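Die zweite Seite der Kassette

Wer Saskia Mahuika im Proberaum besucht, muss erst durch einen Getränkemarkt. Hinter dem Leergut führt eine Treppe in den Keller, unten brummt ein Kühlaggregat auf einem leicht zu tiefen G. »Wir haben irgendwann angefangen, danach zu stimmen«, sagt die Bassistin. Auf den ersten beiden Kassetten ihrer Band Sorkov hört man das. Alle Stücke liegen ein kleines Stück unter dem, was ein Stimmgerät anzeigen würde.

Sorkov spielen zu dritt, Bass, Schlagzeug und eine alte Heimorgel. Eine Gitarre gab es am Anfang, der Gitarrist zog dann nach Leipzig und wurde nicht ersetzt. Seitdem spielt Mahuika viele der Linien, die früher auf der Gitarre lagen, weit oben am Hals. Das klingt manchmal dünn und manchmal sehr schön, und auf der Bühne hängt es stark davon ab, wer am Mischpult sitzt.

Ihre Musik veröffentlicht die Band beim Label Trevetti, das ausschließlich Kassetten herausbringt. Die übliche Auflage liegt bei 100 Stück, für die letzte Veröffentlichung »Harries« wurden es 200. Das klingt nach wenig, ist für das Label aber ein Wagnis. Eine unverkaufte Auflage kann das nächste Projekt um Monate verschieben, und bei zwei früheren Bands ist genau das passiert.

»Harries« dauert 56 Minuten, auf jeder Seite 28. Die Aufteilung hat der Band mehr Arbeit gemacht als die Aufnahmen selbst. Auf Seite A stehen sieben kurze Stücke, fast alle mit Gesang. Auf Seite B läuft ein einziges langes Instrumental, das mit einem Orgelton beginnt und sich gut zehn Minuten lang kaum bewegt. Dann setzt das Schlagzeug ein, zunächst nur mit den Besen auf dem Standtom.
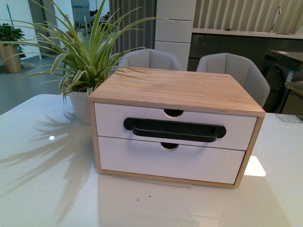

Live hat die Band dieses Stück lange gemieden. Beim ersten Versuch, im November in einem Jugendzentrum, ging ein Teil des Publikums nach draußen zum Rauchen und kam erst zum Schluss zurück. Mahuika erzählt das ohne Groll. Inzwischen spielen Sorkov die zweite Seite als Eröffnung des Abends, während noch Leute hereinkommen und an der Bar bestellen. Das Stück verträgt das. Wer später kommt, hat wenig verpasst, und wer von Anfang an zuhört, merkt irgendwann, dass sich der Akkord unter dem Orgelton verändert hat.

Aufgenommen wurde in drei Nächten, immer ab 22 Uhr, wenn der Markt oben geschlossen war und keine Paletten mehr über die Decke rollten. Das Kühlaggregat ließ sich nicht abschalten. Für die kurzen Stücke haben sie Decken vor die Tür gehängt, für das lange haben sie sie wieder abgenommen. In den leisen Passagen liegt deshalb ein Rauschen unter der Orgel, das man für Bandrauschen halten kann. Auf der Kassette kommt echtes Bandrauschen dazu, und über Kopfhörer lassen sich beide recht gut auseinanderhalten.

Die Texte schreibt Mahuika allein, meist auf dem Weg zur Arbeit in der Straßenbahn. Sie sind knapp und handeln von Dingen wie einer Mieterhöhung, einem verlorenen Fahrradschlüssel oder einem Anruf bei der Krankenkasse. »Vusier«, das dritte Stück auf Seite A, besteht aus vier Zeilen, die mehrfach wiederholt werden, jedes Mal mit einer anderen Betonung. Was der Titel bedeutet, will sie nicht erklären. Der Schlagzeuger meint, es sei ein Tippfehler gewesen, der stehen geblieben ist.

Schwächen hat »Harries« auch. Die Stimme ist in den schnelleren Stücken zu weit nach hinten gemischt, sodass man die Texte im beiliegenden Faltblatt nachlesen muss. Das sechste Stück wirkt wie eine Skizze und bricht ab, bevor es eine zweite Idee gefunden hat. Über die Orgel kann man streiten, besonders über den eingebauten Vibratoeffekt, der an zwei Stellen etwas zu gemütlich gerät.

Zurzeit arbeitet die Band an neuem Material, diesmal tagsüber und in einem anderen Raum. Der Getränkemarkt wird umgebaut, der Keller muss bis zum Sommer leer sein. Die Heimorgel steht schon bei Mahuikas Eltern in der Garage, wo sie mit einem Verlängerungskabel betrieben wird. Gestimmt wird jetzt mit Gerät. Für die alten Stücke müssen sie jedes Mal wieder ein wenig herunter, die Orgel hat dafür auf der Rückseite einen kleinen Drehregler – der klemmt allerdings.

Zuletzt aktualisiert: im November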